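Terirach Workshop: how we're getting on, second report to the Roso Fund

Hello again, and thank you for being so patient with us over the summer. I said I'd write once the new tables were in and the kitchenware sorting had properly started, and both of those have now happened, so you get one long letter instead of two short ones.

Money first, as that's what you'll want. Of the 3000 pounds you gave us, most has gone on the tables, the shelving and the white boards for the table tops. The boards came from Werkar and they were late, which pushed everything back by a fortnight (I did moan to you about that on the phone). The tables themselves have a pale wood rim all the way round, and I'm very fond of them. Things don't roll off! After two years of sorting cutlery on folding tables with a slope, this feels like luxury.

We asked for four tables and we have four. Three are in daily use and the fourth is waiting for its board, which arrived with a split corner and went straight back. Werkar have promised another and I'll chase them on Monday if I haven't heard.

Now the sorting. You'll remember the idea was to take in donated kitchen things, match up the sets that have come apart in people's cupboards, clean them and send them out again to families moving into their first flats. We've had 74 boxes in so far. Robles, the restaurant on the corner, gave us a van load when they refitted, and that alone kept us busy for most of September. Lots of serving dishes, far too many ladles, and a whole crate of lids with nothing to go under them.

What takes the time is the utensil stands. I had no idea there were so many different kinds. Some have hooks, some have little arms sticking out from a disc, some spin and some are meant to spin and don't. People give us the stand in one box and the tools in another, or the stand on its own, and then we have to work out what belongs with what. We've settled into a way of doing it that works fairly well: stand in the middle of the table, loose bits to the left, and nothing else on the board until that one is finished.

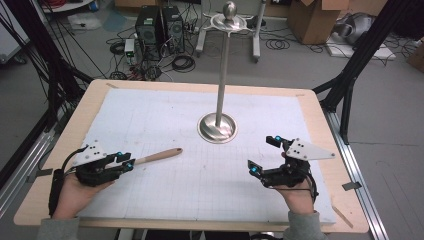 The steel ones are lovely when they've been polished up, and they go quickly. Wooden-handled tools are slower, partly as they need oiling and partly as I keep being too fussy about which handles look right together. I've been told off for this. We have sent out 16 full kitchen sets since the last report, and another batch is nearly ready apart from tin openers, which we never seem to have.

A couple of things haven't gone to plan. The shelving is too deep, so boxes get pushed to the back and forgotten, and I'd like to swap two of the units for narrower ones if you're happy for me to use what's left in the fittings line. The Sunday sessions have been quiet too. I'd like to give them until Christmas before we decide, but if it's still just me and the radio I'll move those hours to a weekday evening.

Could you let me know about the shelving when you get a minute? The receipts are in the post.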